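Keeping Small Tools Together: Our Pouch Project at the Gronow Workshop

Our class project started with a very ordinary annoyance – the little tools in the shared workshop kept ending up in the wrong drawer, or in no drawer at all. We wanted to find out if a fold-open pouch would serve people better than the divided trays we had been using, and we had 200 words of notes before we had even picked a pouch!

We settled on a black one with orange piping, and we grew quite fond of it. The elastic loops are the part we talked about most, as they let you see at a glance what is in its place and what has wandered off. 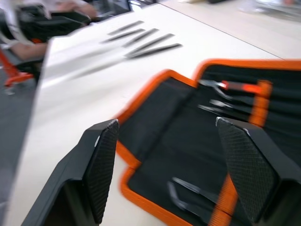

Figure 1. The pouch lying open, with pliers and smaller metal tools inside.

The second thing we looked at was table space. A tray can be pushed to the back and forgotten, but an open pouch wants room in the middle, and everything else has to make way for it. In the Brendau group's report the pouch was always kept closed between jobs, and we can see the sense in that (though we did like having it open and ready).
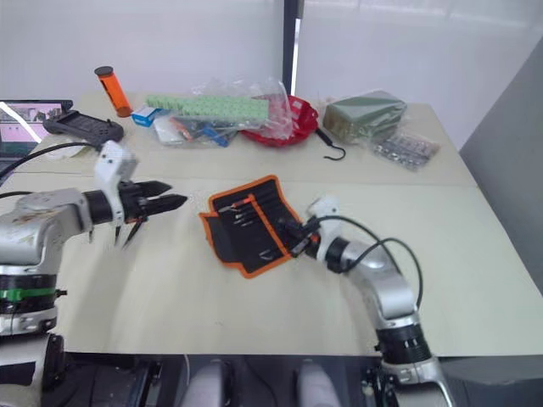 Figure 2. The pouch on the work table, with a plastic bag of small tools and a red basket behind it.

We would still like to try a larger pouch in August, and to sort the tools by size this time. Our trays have gone to the Girau room, where they are very welcome.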